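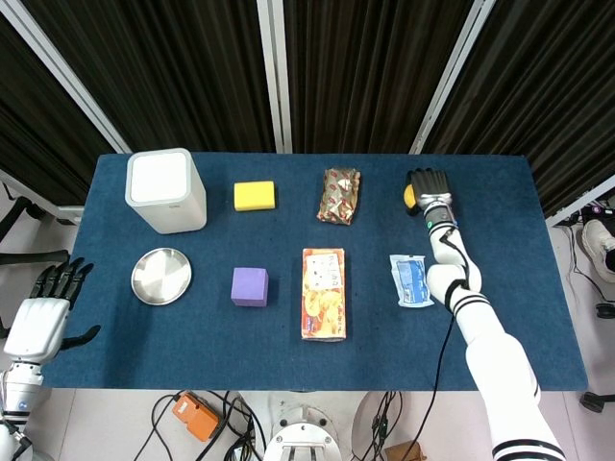
About the Plovotell Laboratory

The Plovotell Laboratory collects demonstrations of everyday handling tasks for use in training robot control models. It was founded by Yu-ting Poon and Rizwan Janjua as a teaching workshop within the Nallon School of Engineering, and it continues to operate under the school's direction. The laboratory's work is divided between its own research program and collection carried out on behalf of outside partners.

Our Work

A learned control model depends on the examples it is given. The laboratory produces those examples by having trained operators guide two-armed robots through short tasks on a cloth-covered table. During each task, the positions of the joints and fingers are recorded together with the view from the robot's head camera. One complete task, from the starting pose to the return of the arms, is called an episode.

Most of our current episodes concern picking up and setting down common household and grocery items. Objects are chosen to differ in shape, stiffness and surface. A single layout may place a yellow sponge and a purple foam cube on the same table as a steel plate, a snack box and a crinkled foil package. A small ball calls for a closed grasp with the fingers curled around it, while a flat plate must be approached at the rim. Thin plastic packets remain among the harder items in the collection, and new operators are not assigned to them until their second month.

Layouts are changed after every 12 episodes. The operator moves the objects to new positions according to a printed sheet, and the sheet number is entered in the session log. Lighting and table height are left as they are unless a partner has requested otherwise.

Operators and Training

The laboratory employs operators from a range of backgrounds, among them former machinists, physical therapy assistants and students of the school. No programming experience is required. Each new operator completes 35 hours of supervised practice before recording episodes that may enter a released collection. Practice begins with one arm and a single object and proceeds to tasks in which one hand holds and the other places.

Operators work in sessions of 60 minutes, followed by a rest period away from the equipment. A second member of staff remains in the room whenever the arms are powered and has access to the stop control. Applications for operator positions are reviewed each June, and the training course begins the following term.

Review and Labeling

Every episode is examined by a reviewer who did not take part in recording it. The reviewer confirms that the written instruction matches the action performed, marks the moments at which an object is grasped and released, and assigns one of three grades: complete, recovered or failed. An episode is graded as recovered when the operator loses the object and succeeds on a later attempt. Recovered and failed episodes are kept and labeled as such, and partners may request them separately.

Written instructions follow a house style maintained by Dr. Poon. Objects are named by color and ordinary noun, brand names are omitted, and directions are given from the robot's point of view. The style guide is supplied with each collection. Corrections reported by partners are entered in a change list and included in the next release.

The Gondal Collection

Our principal collection, Gondal, is made up of tabletop tasks recorded with multi-fingered hands. It is available to universities and nonprofit research groups under a written agreement with the school. Recordings are stored with their session logs, layout sheets and review grades, so that a research group may select episodes by object, by operator experience or by outcome. Operators are identified only by a code.

A companion tool, Plisus, is used within the laboratory to play back episodes and compare reviewers' markings. It is provided to Gondal license holders on request. The laboratory is able to answer questions about installation but does not undertake changes for individual users.

Leadership

Yu-ting Poon serves as director and is responsible for the research program, the style guide and agreements with partners. Rizwan Janjua serves as head of operations. He oversees operator training, equipment safety and the weekly collection schedule, and he teaches the school's introductory course in robot operation.

Visits and Inquiries

The laboratory receives visitors on the first Saturday of each month during term. Tours begin at 10:00 a.m. at the main entrance of the Nallon School of Engineering and include a demonstration by a staff operator. Groups are asked to write in advance. Closed shoes are required in the collection rooms, and visitors must remain behind the floor line while the robots are in operation.

Inquiries about licensing should be addressed to the director's office. Questions about employment and operator training should be addressed to the head of operations.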